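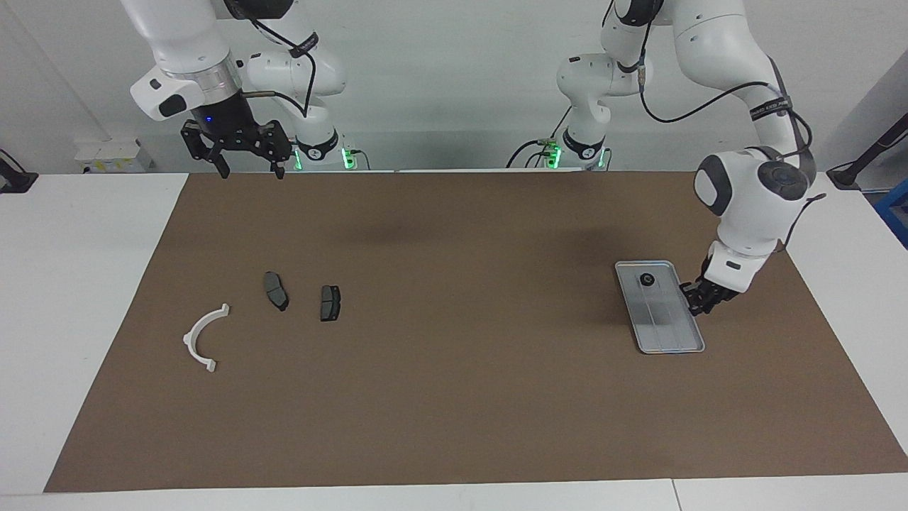

Robots at work: what do they do all day? (And what do the people do??)

My aunt Malou works at Wojcik, a shop in Dovthorpe that packs up car parts. Not whole cars. Just the bits that wear out, like brake pads. Brake pads squeeze a spinning disc and the car slows down. Squeeze, rub, stop. After enough miles they get thin and somebody has to order new ones.

So somebody has to pack the new ones too. Used to be all hands. Pick up a pad, put it in a tray, next one. 200 trays on a busy day. Sore wrists, sore backs, and very very boring by lunch.

In March the shop got 2 robot arms. They work as a pair, a left and a right, kind of like yours. Each one has a gripper at the end with two black fingers. Open, close. That's all the fingers can do! No thumb, no tickling.

Is it easy for them? Nope. You can grab a brake pad without even thinking. A robot has to work out where the pad is, which way it's turned, and how hard to squeeze. A curved white plastic part is a whole different problem from a chunky gray pad. Metal trays slide if you bump them, so one arm can steady the tray and the other one does the fetching.

Did anybody lose their job? Good question, ask it every time. At Wojcik, no. But jobs changed. Barrett Whitlock used to pack and now he teaches the arms and fixes there mistakes. He likes it. Leilani Ferreira went to checking parts, looking for cracks and bent clips. She misses chatting at the packing bench, its quieter now. Both of those are true at once. Other places have cut jobs when robots came, and that's hard on families.

Stuff people still do better:
Noticing something weird
Changing plans fast
Finding the part that rolled under the shelf

Try it! Put two fingers of each hand together like pincers. No thumbs helping. Now move 3 erasers into a lunchbox lid, one hand holding the lid still. Swap hands. Then do it slower, robots often go slow when there learning.

Next time: how a robot sees.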